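Home News Events Food & Drink Classifieds Contact

Neighborhood News | Shopping & Small Business

Hitlow kitchen swap is back, and it needs your shelves

February 2025

I still have the soup pot I brought home from the first Hitlow kitchen swap, so I may not be the most neutral person to write this up. But the swap is coming back to the old Kanport building on Wei Street at the end of next month, it's bigger this time, and there are a few changes you'll want to know before you start loading the car.

If you missed the last one in December, it works like this. You bring kitchen things you don't use anymore, you get a paper ticket for each one, and you trade your tickets for somebody else's kitchen things. No money changes hands. I went in with a bread machine and four mugs and came out with the pot, a very nice colander and a cake stand I had no business taking (I don't bake!).

Hoi-yan Yip, who started the whole thing out of her garage, told me 2208 items came through the door in December and all but 342 of them went home with somebody new. The leftovers went to the thrift store on Plavari Road, which sold most of them by New Year's.

"I thought we'd get a couple hundred plates and a lot of fondue sets," she said. "We did get a lot of fondue sets."

Glassware is the big change. Last time it all came in on one table near the door, people were reaching over each other with coats on, and by noon there was a broom parked there full time. This time drinkware gets its own room in back, with a separate line, and you're asked to bring each piece wrapped. Newspaper is fine, dish towels are fine, bubble wrap is great if you have some saved from the holidays. Plastic cups and picnic pieces can go in the same room, and they count for a ticket just like glass does.
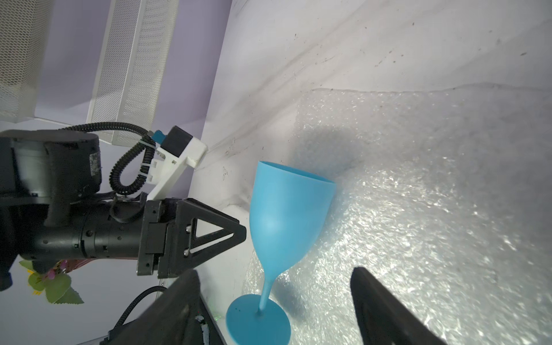 A light blue wine glass with bubble wrap.

The other thing is parking, and I know, I know. The lot behind the building filled up in the first half hour in December and people were circling all the way to the library. Chih-ming Man, who runs the hardware store across the street, is opening his side lot to swappers until 2 p.m. Please don't block his loading door. He was very nice about it when I asked, but he did mention the loading door twice.

Drop-off starts at 8 a.m. and the trading floor opens at 10. Unused tickets from December are still good, so check your coat pockets — I found three of mine in the glove compartment. Knives need to be in a sheath or taped up in cardboard. Small appliances have to have their cords, and there will be a power strip by the front desk so you can show that the thing turns on. Skip the nonstick pans if the coating is peeling, and please no opened food. Somebody brought half a jar of cinnamon sticks last time.

Hoi-yan is also short on boxes and folding tables. If you have either, you can leave them inside the Wei Street entrance any weekday afternoon. Put your name on the tables if you'd like them back.

I'll be the one in line at 7:45 with the cake stand.

Contact the newsroom | Copyright 2025 | Back to top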